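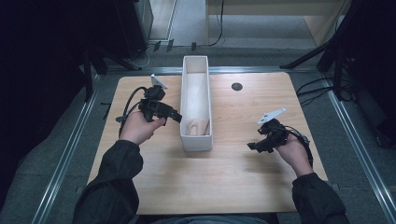

Our project was a pair of hand-held grippers for recording two-handed tasks, built in a shared workshop by Ramesh Tyagi and Jitendra Nigam. The idea was to do a job with the grippers ourselves and use the recordings later to train a small arm. All the work was done at one wooden table with aluminum rails along both sides and across the far edge. For the box task, a long white open-topped box goes in the middle, with its length pointing away from the operator and a light wooden piece at the near end. The operator starts with one gripper on each side of the box, jaws pointing in, not touching it. Each gripper is black with a white triangular fin on top and its own cable.

Parts

The jaws and fins were printed on the workshop printer, a Stuveck. We printed the fins twice. The first set was 100 mm tall and bumped together when both hands worked close in, so we cut the height to 75 mm. The jaw linkage came from an older design called Mistov, which Jitendra had used in another class. We kept the pivot spacing and changed the handle.

Cables

Cables took more time than anything else. In the first version they left the handle at the front and caught on the box walls. We moved the exit and let each cable run over or along the outside of the hand. The left one still makes a loop near the wrist - it is a little long, and we have not shortened it.

Recording

We recorded 2103 tries at the box task and threw out 7 where the signal from one gripper dropped. Ramesh did most of the early ones. The logging program is named Hukley and writes one file per try. It starts both grippers on the same clock, but the right one drifted during long sessions until we added a reset between tries.

Left to do

The jaw pads wear at the tips and need a harder material. We also want to repeat the task with the box turned sideways. The arm itself is planned for July, when the larger bench is free.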